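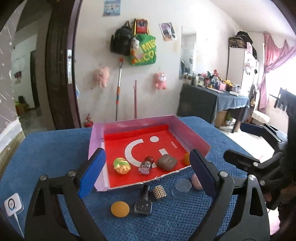
November, 4 pm

Glue tests, round two. Senyo Ankrah cut the remaining gray board into strips last night, 46 in all, same width as before. Half went to the Clultament paste and half to Wallo PVA straight from the tub. Brushed on one side only, pressed under the Gunn plates until lunch.

Paste strips came out flat. Four of the PVA ones curled toward the glued face, all from the same sheet, so I want to check grain direction before blaming the glue. Marked them with a pencil cross and put them on the shelf over the sink.

Peel by hand:

- Paste: board tears before the joint lets go, except at the ends where I brushed thin
- PVA: same, but the tear is deeper
- PVA thinned with water: lets go clean. Don't bother with this again

Obadia Ndung'u thinks the corners matter more than the flats, and I agree. The returns we get are split corners – the flats hold up fine. He wants a wrapped corner with a paper hinge inside. I'd like to try a plain overlap first as it saves a step, and the Filtutik order is 3,000 boxes.

Humidity in the back room read 99 this morning, which can't be right. Moved the gauge away from the kettle. Will read it again before closing up.

To do:

- Mix fresh paste, the old batch smells
- Ask Senyo which way he cut the last sheet
- Six corners each way, weight on the lid overnight
- Order brushes – the wide one is shedding into the glue

5:30. Gauge now says 46. Leaving it where it is.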